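Composite sink under a window: drainboard or no drainboard? And how do I keep a dark one from going chalky?

Asked by teaspoon_hollow in Kitchens and Baths

Hi all! We are finally redoing the kitchen and I have reached the stage where I dream about sinks. The layout is settled - the sink goes under the big window, where it has always been, and we are keeping the dark brown window frame because I love it. I have two things left to decide and I keep going back and forth.

First, the drainboard. My husband grew up with one and can't imagine life without it. I have always used a rack that I shove in a cabinet when people come over. The model we both like is the Jallholm in dark gray, and it comes either as one big basin or as a basin with a drainboard built in. The one with the drainboard is 98 dollars more and it takes up counter I could be using for rolling dough.

Second, water. Ours is HARD. The kettle looks like a cave inside. A neighbor has a black sink and it has a sort of pale bloom all over the bottom that she says won't come off. Is that just what happens to dark sinks, or is there a way to stay ahead of it?

We need to order before the end of November to hold our spot with the counter people, so all opinions are welcome, strong ones too!

inkandbasil

Oh, I have so many opinions. I put in a dark gray sink with a drainboard three years ago and would do it again tomorrow.

Get the drainboard. Your husband is right (sorry!). You think of it as a place for wet plates, and it is, but I use mine all day long. Washed lettuce sits there. The roasting pan that doesn't fit in the dishwasher sits there. When I'm canning tomatoes the whole thing turns into a landing strip for jars and I can be as messy as I like, because everything runs back to the basin. With a rack on a flat counter you get that puddle underneath, and if your counter is any kind of real stone the puddle leaves a mark sooner or later.

Do check which way it slopes and how deep the grooves are. Mine has shallow grooves and they wipe out with one pass of a cloth. My sister-in-law has deep narrow ones and she cleans them with a toothbrush.

Dark gray with pale stone looks wonderful, by the way. I spent weeks worrying that it would be too heavy, and it's the thing everyone comments on. Same with the brown window - keep it, keep it. A pale backsplash with a bit of pattern between the two ties it together beautifully.

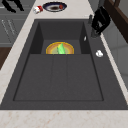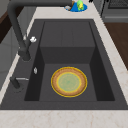

Dark gray sink, pale counter. 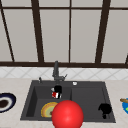
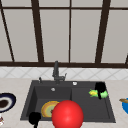

Dark brown window bars, with the backsplash below.

Now, the hard water. The bloom your neighbor has is almost certainly limescale, and I would bet money it will come off. What happens is that water dries on the surface and leaves its minerals behind, then soap sticks to the minerals, then more minerals stick to the soap. After a year it looks as if the color has faded. The color is still under there!

My routine is very dull. Last thing at night I rinse the sink, wipe it with whatever cloth is going in the wash anyway, and leave it dry. Once every couple of weeks I do a proper clean:

Rinse out any crumbs and grease with dish soap and warm water.
Mix equal parts white vinegar and water and spray the basin and the drainboard.
Leave it for ten minutes. Keep it off the counter, especially marble or limestone, which vinegar will etch.
Scrub in small circles with a soft nylon pad.
Rinse very well and dry.

For your neighbor's sink I'd lay paper towels in the bottom, soak them in the same mix and go have a coffee. She may need to repeat it a few times. If it's really built up, Drusus makes a descaling gel that clings to the sides, and it rescued mine after we rented the house out for a summer. Test a corner first and read the label, as I don't know what her sink is made of.

Please don't rub oil on it. You'll see that suggested everywhere and it looks gorgeous for a day and a half. Then it goes sticky and collects everything, and you're scrubbing off oil AND scale.

One more thing about sinks under windows. Check the height of your faucet against the window before you order it! If your window opens inward you may not be able to open it at all with a tall gooseneck in the way. Ours opens outward, so we got away with it, but I only thought to check after the hole was drilled. And seal the joint where the sill meets the tile. It gets splashed more than you'd think.

Goel_Kitchens_Fan

seconding the drainboard. we had the Goel one, 609 with the strainer included, never regretted it. measure your cabinet first tho, the inside of the cabinet and not the doors. ours was 2 inches too narrow and we had to swap it

plumb_and_level

I'm going to take the other side on the drainboard, in a friendly way. If you bake a lot, counter next to the sink is the best counter you have, and you can't roll dough on grooves. We went with the single big basin (a Serkska, 410 at a closing-down sale, I was thrilled) and got a roll-up mat that sits across the top of it. Dishes drip straight into the basin, and when I'm done I roll it up and it goes in a drawer. A full sheet pan lies flat in the bottom, and that alone has changed my weekends.

The downside is that when the mat is out you've lost half your sink. In a house with one or two people it's fine. With four kids and a soup pot I might answer differently.

On cleaning I agree with everything inkandbasil wrote except the vinegar every two weeks. If you truly dry the sink each night you can stretch that to once a month. I'd also skip powdered cleansers with any grit to them. They can leave a dark surface looking dull, and then you'll be blaming the water for something the powder did.

Have you thought about a softener? It costs more up front, but your kettle, your shower door and your sink would all thank you. Ask for a water test before you buy one so you get the right size.

Also, ask the counter people whether they want the real sink on site before they cut. Ours did, and it pushed us back a week while we waited on delivery.

teaspoon_hollow

Thank you, these are great! I had not thought about the faucet and the window at all. Just went and looked and it does open inward, so that's a shorter faucet for us. We're leaning toward the drainboard now, and I'm going to tape out the size on the old counter tonight and try living with it for a few days. Sending the paper towel trick next door as well.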